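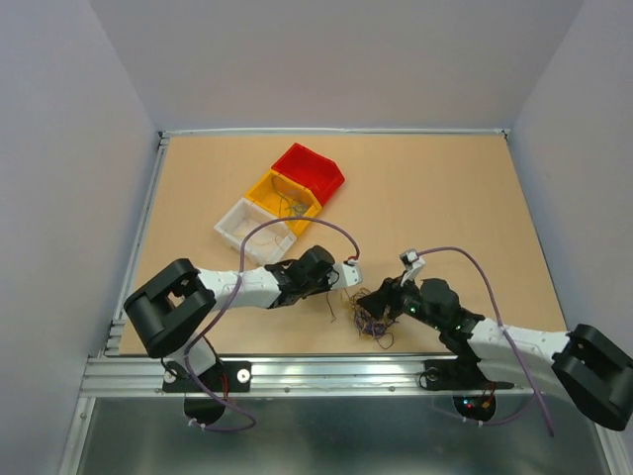
I'd been told Lizeth Arango was hard to pin down, so I was a little thrown when she called me 2 minutes early and asked if I minded her eating soup while we talked. I did not mind. I was eating toast.

You probably know her by now as the older sister in Gorville, the small-town drama my entire family group chat has been fighting over since April. What I didn't know is that she almost skipped the audition. "I read the pages and thought, well, she's mean," Arango told me. "Then I read them again on the bus and missed my stop, and I figured that was a sign."

She got the part after a second reading, and then spent 38 days shooting in a town where the only place open past eight was a gas station. "I know everything about those hot dogs," she said. "Ask me anything."

Before all this she did theater, mostly in tiny rooms. Her first paid job was a touring production of Rivadeneyra, a two-hander about a widow and her landlord, and she still talks about it like it closed last night. One stop was a hall with 683 seats (she remembers the number because the manager kept repeating it) and the crowd that evening fit in the first three rows. "We did the whole thing to them. I mean right to them. A man in the front answered one of my lines, and it was a pretty good answer!"

I asked whether she reads what people write about her, and she groaned. She did look, once, after the dinner table episode. "There were 1000 comments and I read every one like a fool. My mom had written four of them." Her mom, for the record, thinks the sister should have left in episode one — and so do I, which I admitted, and which Arango took very well.

She's funny about the fame part and a bit shy about it too. A woman stopped her in the grocery store and scolded her for how she'd treated her brother. "I apologized," she said. "I didn't know what else to do. I was holding a melon."

Next up is Cliter, a thriller from the same people who made Pitex, and she's playing a court stenographer who hears something she shouldn't. She took typing lessons for it and says she's still terrible. She wouldn't tell me who did it, though I asked three different ways, and the third time she just slurped her soup at me.

As for a second season of Gorville, she hasn't seen a script. "I'd go back tomorrow," she said. "I'd pack my own food, but I'd go."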